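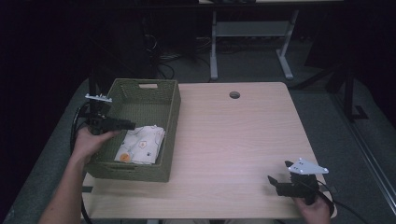
Štefánia Trnka
Manipulation engineer, Brulline

Can a machine put a cloth in a basket yet? Short thread. 20 November 2020

1/6 Cloth is still the hard part of laundry. A rigid part has one shape. A cloth has a new one every time you let go of it.

2/6 We use hand-held grippers, one per hand, with a marker plate on top for tracking. The person does the chore and the motion gets logged.

3/6 The set stands at 584 demonstrations. Ánh Ngô trains on them with Mạch, our in-house policy code.

4/6 Placing a folded cloth flat in a basket: usable. Folding it first: no. The second crease drifts and the error carries over.
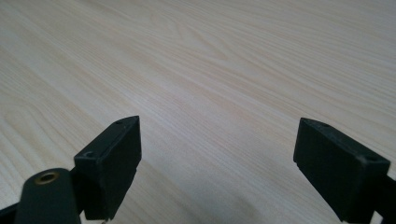
Gripper fingers open over the bare tabletop.

5/6 Two-finger grippers are poor at picking one layer off a flat surface. People slide a fingertip under the edge – block-shaped tips can't do that well.

6/6 Shop-floor bin loading with known parts, I'd sign off on today. Household laundry, no. Next check is in July, with 7 new cloth types.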